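# Why Does a Wine Glass Have a Foot?

A cup just sits there. A wine glass is fussier – it has a bowl for the drink, a stem to hold and a flat round foot to stand on. The foot does the dull job, so naturally it gets no thanks.

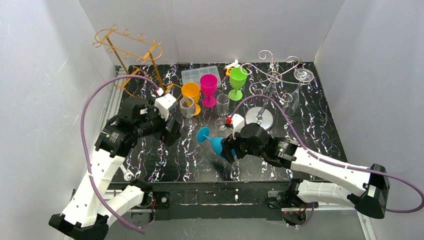
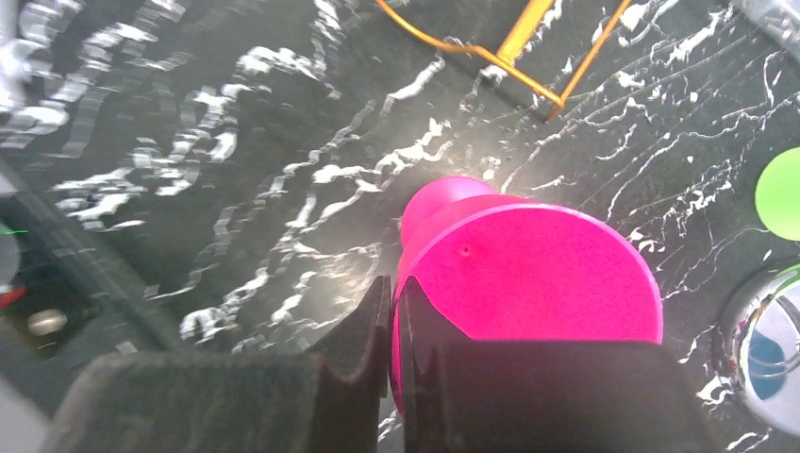
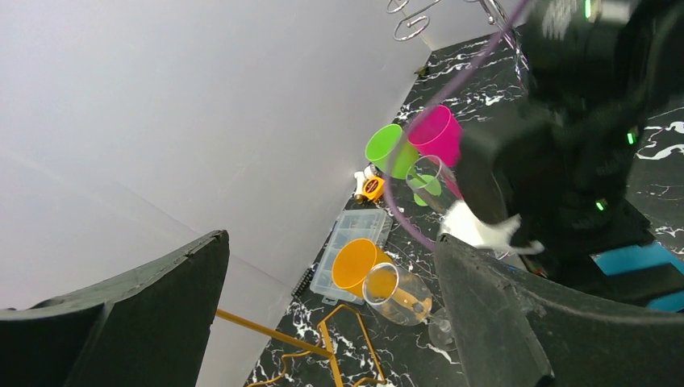 *Reading time: 2 minutes (13 if you stop for a snack)*

A narrow foot under a big bowl tips easily. The turquoise glass in the first picture is lying on its side, foot and all. A rack with curly hooks can hold glasses by the foot, upside down, like bats with better manners.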